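# Gripper trouble on the bench: tips from a bad month

The Kragh gripper dropped a full mug of coffee into my toolbox in February, which is how this page got started. I keep four sorts of tips on this site (kitchen, laundry, shed and regrets) and this one belongs mostly under the last.

We use hand-held grippers at Drestudau for trying out household jobs before anybody lets an arm loose on them. You squeeze, the fingers close, and the thing you wanted picked up is picked up. That is the theory printed on the box.

## The slow squeeze

If the fingers close and then creep open again, don't start by blaming the motor. I did, and spent an evening with the housing apart and 7 screws in a saucer. The pads were greasy. Somebody had been handling butter wrappers, and that somebody writes this page.

- Wipe the pads with a damp cloth and one drop of dish soap, then a second cloth with plain water.
- Let them dry overnight. A hair dryer will lift the glue, and you'll find the pad later on the bottom of your sock.
- Skip the furniture polish. It smells lovely and nothing will ever stay gripped again.
- Look along the edges of each pad for curling. A curled pad holds a sponge fine and lets go of a glass.

## Pinches

The other half of our trouble was fingers, the human kind. Our Plivico unit had a stuck return spring, so it stayed shut when released, and then opened all at once when it felt like it. Going in with your thumb to help it along is a natural thing to do, once.

Power off first. Pull the plug or the battery, whichever yours has, and don't count on the little switch. Then use the handle of a wooden spoon to ease the fingers apart. Keep the spoon with the gripper so you aren't rummaging in the drawer with your free hand. Mine has tooth marks in it now and I consider it cheap at the price.

Tie back sleeves, lanyards and long hair. Clear the floor of anything with a cord, too.

## What to practice on

After a repair, work up to the breakables. A rolled sock, then a plastic cup with nothing in it, then the same cup with some rice. Rice sweeps up. I set our limit at 600 grams after the mug, and wrote it on masking tape on the handle, where it gets read more often than the manual does.

Plants are a fair test if you like the plant only moderately. Lift by the pot, low down, and keep the lift to a hand's width until you trust the spring again.
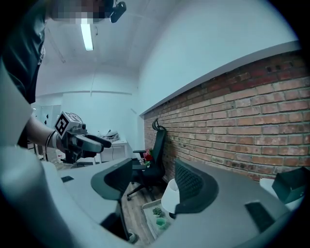

*Two hand-held grippers out, with a tray, a small succulent and a green cup on the floor.*

## Keep a log

Ours is a school notebook on a string. Write down the date, what slipped and what you'd been holding before it. The Fomport unit is up to cycle 483 and has three entries, all of them on days when I'd been oiling hinges.

Check the screws every 30 cycles, or whenever it starts to rattle. If it rattles after that, stop using it and send it back. I have a drawer of grippers I meant to send back, and it doesn't close.

*Page last changed 6/7/18. Coffee still coming out of the socket set.*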